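Search the archive

Re: [playkitchen-build] fridge door sags after refit
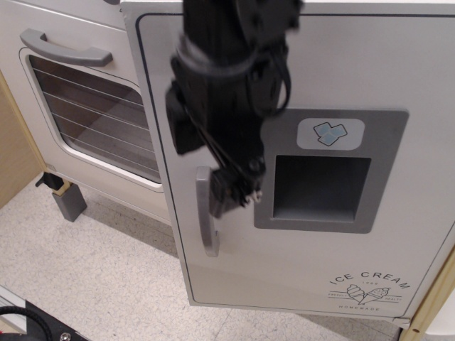 Ayten Kocabaş wrote:
> The freezer door on ours swings open by itself and the handle side
> sits lower than it did in January. Is it the hinge or the cabinet?
> I don't want to drill new holes if I can avoid it. Also, does the
> dispenser recess weaken the panel?

Ayten,

Check the cabinet first. Put a level across the top and shim the feet until it reads flat, then open the door halfway and let go. If it stays put, leave the hinges alone.

If it still drifts, take the door off and look at the hinge screws. The ones in the Kozan kit are short and strip out of softwood easily. I replaced mine with 25 mm screws, same diameter, and packed the old holes with glue and a sliver of dowel. Leave the glue overnight. No new holes needed.

The recess is not a problem on my door. The panel is stiff enough around it, and the ice-cube label and the ice cream logo have stayed flat. What does work loose is the long handle - kids hang on it. Tighten it by hand only.

Last, look at the wooden trim beside the door. If its screw head stands proud, the door edge will catch on it. Turn it in until flush.

If you have the oven next to the fridge, leave 10 mm between the two cabinets before you level anything.

Erdal Kılıçarslan

Last updated: September 22, 2024

Related messages
Usgate hinges, left or right hand?
Repainting a Cludia oven door
Miltden sink unit: missing dowels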